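Open day at the Escobedo braid mill

Writing this up quick before I forget half of it. June, hot, long line at the gate. The Escobedo mill only opens to the public on one day a year and I'd missed it the last couple of times, once because of work and once because I went to the wrong gate and gave up. So this time I got there early. Too early. Gate was still chained and a man was putting out traffic cones.

Getting there: take the 153 from downtown, get off at Mevia, walk back the way the bus came. Don't follow the signs, they send you to the truck entrance. Parking is in the field across the road and it's free, but the ground is rutted and I saw more than one low car think better of it. If you're coming by bike there's a rail by the office.

Free to get in. You give your name at a folding table, they hand you a sticker and a pair of those foam ear plugs. Take the ear plugs. I put mine in my pocket thinking I'd be fine and had them in before we were through the second door.

Tours leave when there are enough people. Ours was led by Erlinda Cabrera, who has run the braiding floor for years and started out there as a bobbin winder. Loud voice, luckily. She walks fast and talks over her shoulder so stay near the front if you want to catch it. The tour took nearly two hours, which was longer than the flyer said, and I didn't mind at all.

What they make: braid. Shoelaces were the big thing for decades, then sash cord for windows, then drawstring, then clothesline. Now it's a mix. Drawstring still, flat braid for bag handles, round cord for blinds, and a fair amount of narrow trim for costume shops. They did candle wick for a while too and stopped. I asked why and the answer was a long one about cotton prices that I won't try to repeat here.

The building is 101 years old and looks it, in a good way. Brick, tall windows painted shut, wood floors black with oil in the places where the oldest machines stand. The floor dips toward the middle. Erlinda said you can tell a new hire because they walk around the dip and the old hands don't.

Winding room first. This is where yarn comes off the big cones and onto the small bobbins that fit the braiders. Kind of dull to look at until somebody explains the tension. Too loose and the braid comes out lumpy, too tight and it snaps at the worst time. There's a little wire arm that drops when the yarn breaks and stops the machine. They let the kids trip it with a pencil. My favorite thing in that room was the wall of colors, all the leftover cones from old orders, shelved more or less by shade. Greens on top. You could spend an hour just there.

Then the braiding floor. OK. So if you've never seen one of these, it's a maypole. That is really the whole idea, bobbins on carriers going round in a figure eight track, half one way and half the other, ducking past each other, and the braid climbs up out of the center. One machine is a pleasant clacking. A room of them is a wall of noise. You feel it in your teeth. The older ones have cast iron decks with the maker's name worn smooth, and they still run, every one that was switched on for us anyway.

Erlinda stopped one so we could look at the track. Then she started it slow, by hand, with a crank, so you could see one carrier pass over and the next pass under. That was worth the trip right there. I've read about this and looked at diagrams and never got it until I watched her do it. Someone asked her how you change the pattern and she pulled two bobbins, swapped them, cranked again, and a stripe turned into a spiral. Just like that. People clapped.

A few things I wrote down on the floor, can't vouch for my hearing:

Eight carriers gives you a simple round cord. More carriers, fatter or finer depending on the yarn.

Flat braid is the same dance but the track doesn't close. The carriers turn around at the ends and come back.

A core makes it a rope. No core and it's a tube, and it will flatten or stretch over whatever you push through it.

Humidity matters. They used to hang wet burlap on dry days. Now there's a misting thing on the ceiling which was off.

After that up the iron stairs (narrow, steep, hold the rail) to the finishing room. Much quieter up there and you can take the plugs out. Finishing is cutting, tipping, measuring, coiling, packing. Tipping is the plastic ends on laces, the aglets, and they do these with a film and heat and a press that comes down with a thump. Smells like hot glue and pennies. There was a tray of rejects you could help yourself to and I now own a lot of orange laces with one tip.
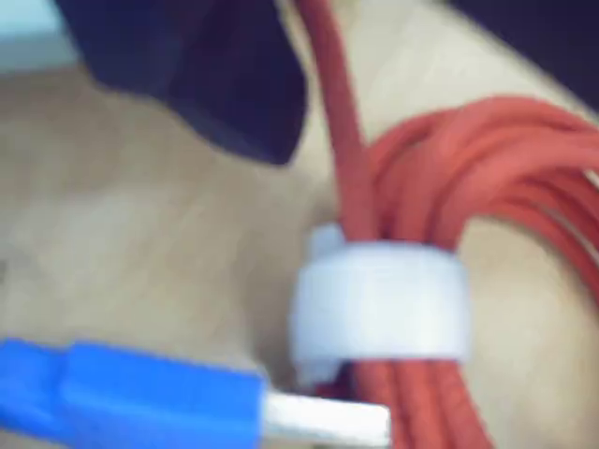
Tan and something near black, close up. Finishing room.

The measuring is done on a wheel with a counter, and a woman named Raymonde Dufour showed us how to skein off a length without putting twist in it. Over the thumb, round the elbow is wrong, apparently. Puts a turn in every loop and the customer ends up with a corkscrew. She does it in a figure eight between two pegs. She let us try. Mine came off the pegs and went everywhere and she had it back in order before I'd finished saying sorry. She's been there since before the stairs were iron, she says, though I think that was a joke.

She also had opinions about shoelaces that I'm going to pass on as they've already changed my life a little. Flat for dress shoes, round for boots, waxed if you hate retying. Never pull a lace from the end to snug it up, pull it at each crossing. And if your knots keep coming undone you're going the wrong way round on the second loop. I was. Forty-some years of it, wrong way round.

Next bit was samples. Long drawers, dozens of short cuts of braid tied to cards with the order written in pencil. Some of the handwriting is beautiful. There's a card for a band uniform trim in red and white that had been reordered over and over, you could see the pencil dates marching down the edge until they stop. There's upholstery cord with a gold fleck. There is a purple so loud that Raymonde called it "the mistake" and then told us it outsold everything that year. Dont rush this part. The tour moves on but you're allowed to hang back and catch up, I asked.

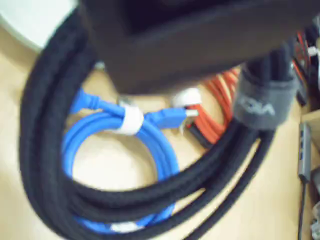 Black braided cables, looped.

Down the back stairs and out to the yard for the rest. Food was two trucks and a church table. I had a pork roll from the truck nearest the loading dock, good, heavy on the pickle. The lemonade at the church table was better than it needed to be. Shade is scarce so grab the wall by the boiler house if you can. There was a brass quintet playing under the water tower, and a rope making thing for kids where four of them hold hooks and walk backward while a fifth one cranks. That one had the longest line of the day and I'd say half of it was adults with no kids.

There was a small crafts row too. Basket maker, somebody selling dog leads made from mill seconds, a man with very nice brooms. Zimard, the hardware store from Mevia, had a stall with sash cord by the yard and a laminated sheet on how to rehang an old window. I took a picture of the sheet with my phone and bought enough cord for the two windows in my back bedroom that have been propped with a paint stick since I moved in. Will report back. Or won't, knowing me.

The factory shop. It's in the old payroll office and it is tiny, so they let people in a few at a time. Prices are written on masking tape. Seconds are sold by weight out of barrels, you scoop it into a paper sack and they put it on a scale. I bought a sack of mixed flat braid, a coil of clothesline and one of the old wooden bobbins, which have a dent in the rim from years of use and make a good thing to hold on the phone. Cash only, and the nearest machine is back in Mevia at the gas station. Wish I'd known that, had to put the second bobbin back.

Grumbles, short. Restrooms are two portables at the far end and the line was bad by noon. The flyer map has north at the bottom. The talk on the dye house was canceled and the sign saying so was inside the dye house. The dye house itself isn't open, you look in through the door, and all I can tell you is that the floor is several colors.

One more thing on the history since somebody will ask. The mill was built for a firm called Codent, which made corset lace and went under when corsets did, and the Escobedo family bought it with the machines still in it. There's a Codent nameplate over the inside of the main door, easy to miss because you have your back to it going in. Turn round. The lettering is lovely.

Would I go again, yes. Would go earlier in the tour order, do the shop first while it's empty, and leave the sack at the gate table, they'll hold it for you. Closed shoes are required on the floor, they turned back a couple in sandals who had come a long way and were not happy about it. Strollers can do the winding room and the yard but not upstairs. Last tour goes at 3:30 and the bus back is hourly, so check the time before you get in line for lemonade, I missed mine by the length of a parking field.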